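Household tips for election time

Last updated October 9, 2026

An election in Rillstead means paper on the mat, strangers at the door and at least one meal spoiled by an argument. These tips are for getting through it with the house in reasonable order.

Leaflets and letters

Keep one tray or shoebox near the front door and put every leaflet in it unread. Go through the lot in one sitting, a week before polling day, with a pencil. Last June our box held 19 leaflets, and six of them were the same one. Look for the small print at the bottom that says who printed and paid for it. A leaflet made up to look like a local newspaper will usually give itself away there.

Polling cards and anything from the council go somewhere else. A clip on the side of the fridge does the job.
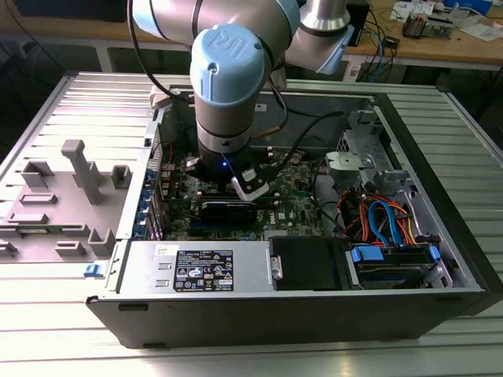
What should I do with election leaflets once the vote is over?
Plain paper ones go in with the paper recycling. Peel off any stickers first, and put plastic-coated ones in the ordinary bin unless your council says otherwise. Keep one from whoever won if you want to check their promises later.

Callers at the door

Decide before the campaign starts whether you want to talk to canvassers. If you don't, a handwritten card in the window saying so works better than a printed one. If you do, write two questions on a slip of paper and leave it by the door. Ask about something close to home, such as the bins, the bus or the empty shop on the corner. You are under no obligation to say how you will vote, and nobody else in the house has to have it said for them.

Keep the chain on if you feel easier that way. Genuine callers are used to it.
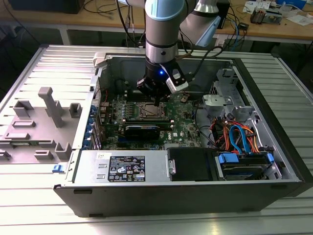 Pacita Talavera writes: We are three generations in one house and we vote three different ways. I let people ask me, but I stopped answering for my mother. Now I shout up the stairs and she comes down and tells them herself. It takes longer and she enjoys it.

Politics at the table

Set a kitchen timer for 16 minutes. When it goes off, the subject changes, whoever is speaking. Serve the pudding at that point if there is one.

Ask people what they would like done before you ask which party they support. Two people who can't stand each other's parties will often want the same crossing outside the same school. Leave out remarks that begin "people like you". They are about the person and their background, and once they have been made the crossing is forgotten.

If children are listening, let them ask the questions. Amado Javier sent in the idea of a jar: anyone who interrupts puts in 80p, and the money goes on chips.

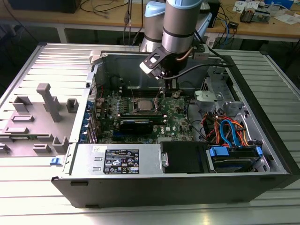 Desktop tower on its side with the panel off

Window posters

Get everyone in the house to agree before one goes up. In a divided house, give each person their own window or have none at all. Fix posters on the inside of the glass with low-tack tape, top corners only. Tape marks come off with warm water and a drop of washing-up liquid; leave the wet cloth against the glass for a few minutes and wipe upwards.

Tie garden boards to a stake, never to a shared fence, and take them down the day after the count.

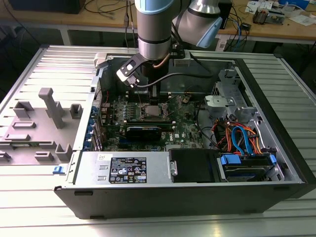

Polling day

Put your polling card and photo ID in your coat pocket the night before. Check the address of the polling station even if you have voted in the same hall for years. Go early if you have pushchairs or a wheelchair to get through the door. If you're giving neighbours a lift, arrange the times in advance and don't ask them about it on the way home.

Postal votes are best filled in at a clear table, away from tea. Each adult does their own, and each envelope is sealed by the person whose vote is in it.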